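Chapter 4
Gathering Examples by Hand

Chapter 3 treated the training set as something already on disk. This chapter goes back a step and asks where the examples come from. A learning system that is meant to handle household objects needs records of those objects being handled, and somebody has to produce them. We follow one collection, the Wurholm set, from the first session to the final count of 361 usable recordings.
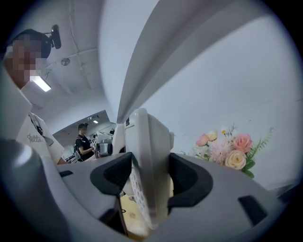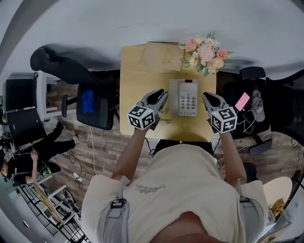
Each recording in the Wurholm set covers one short task, done by a person holding a gripper tool in each hand. The task sheet, written by Jinlong Xia, gives the starting layout and the end state but leaves the path between them to the operator. The desk telephone on its small table is a typical layout - one main object, with a bouquet of artificial flowers at a far corner of the table. The cubes on the backs of the grippers carry black-and-white patterns, and from these the software works out where each tool is. Section 4.3 explains how.

Operators worked in blocks of 60 minutes. Of the first 97 recordings, 70 passed review. The rest were set aside, most of them for lost tracking or a wrong starting layout. We will look at both faults in Section 4.4, along with the review form used from November on.

Before reading further, you should be comfortable with the terms episode, operator and label from Chapter 3. The term demonstration is used here for an episode recorded by a person.

4.1 Writing a Task Sheet

A task sheet fits on one page. It names the objects, fixes where they start, and says when the recording ends.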